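Scorebook won't save the 7th inning, play-by-play comes out scrambled
Ticket opened February 1, 2019 by Eugeniusz Domański, scorer for Prindidbridge
Status: solved (sort of, see the end)
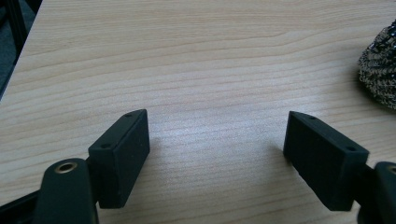
Table top, light wood grain.

Hi all, me again. I keep the book for Prindidbridge and I've been using the Tullari scoring program on the club laptop for two seasons now without much bother. After the last update it's gone a bit peculiar, so I'm writing down everything I've tried in case somebody else is pulling their hair out too.

What happens: I score the game as normal, and up to the end of the sixth it's lovely. Then in the seventh, the moment I put in a pinch hitter, every play after that gets pinned on the player he replaced. On Gwynne's last visit their new lad hit a double and the report gave it to the chap who was already sitting down with a sandwich. The box score has it right, oddly. It's only the written play-by-play that goes wrong, and when I press Save it thinks for a bit and throws me back to the line-up page.

Tried so far:

Closed it and opened it again. Same.

Took the pinch hitter out and put him back in as a straight substitution. The names came out right, but then it wanted him in the field at two positions at once, so no good.

Cleared out the old games. I had nearly 200 in there (I know, I know). Everything loads much quicker now, but the fault's still there.

Typed the whole Gwynne game in again from my paper book, which took most of an evening. It broke at exactly the same batter! So at least it's consistent.

Reply from Amudska support: they asked for the game file and wanted to know if any of my players share a shirt number. Well. We've got two number 14s on the roster, one who left and one who came in March and was given his old shirt. It never crossed my mind that it mattered, as the first one hasn't played for ages.

Update: I changed the old number 14 to 700, which no human being is going to wear, saved the roster, then opened the game and pressed Rebuild Plays. The double went to the right lad and the seventh saved first time. I tried it on another two games that had the same trouble and they both came good.

Still not fixed: the wild pitch in the fifth shows up twice in the written report, though the totals only count it once. I've been deleting the extra line by hand before I send it to the league. Support say they can see it at their end as well and it's on their list, so I'm leaving that bit open and closing the rest.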